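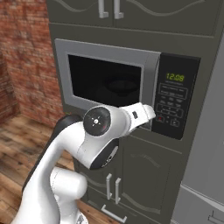

Rullow Motorcycle Tours
Frequently asked questions

Do I need off-road experience?
A little. The Hekimero loop is mostly gravel, with two stretches of sand that have humbled better riders than us. If you can stand on the pegs and breathe at the same time, you'll manage.

How far do we ride each day?
The longest day is 100 miles. On pavement you'd be done before lunch. Up here you'll be done before dinner, provided you don't stop for every view.

How big are the groups?
No more than 12 riders, plus a guide in front and another at the back. The one at the back has seen every kind of fall and will not laugh until you do.

Can I bring my own bike?
Yes, if it has knobby tires and you aren't fond of the paint. Otherwise we rent them.

What's the deposit?
It's $900 per rider, refundable until 40 days before the start. After that we keep it, but you can send a friend in your place. Pick one who can ride.

Where do we sleep?
The first night is at the El-Sayed guesthouse, which has hot showers and a very firm opinion on muddy boots. After that it's mountain huts at Zuvar — bunks, a stove, and whoever snores.

What if it rains?
We ride. If the river is too high to cross we take the long way, and the guides pretend that was the plan.

When does the season start?
June, once the pass is clear of snow. The last tour leaves in September, and you'll want heated grips for that one.

Can my luggage go in the truck?
One soft bag each. Hard suitcases stay at the office.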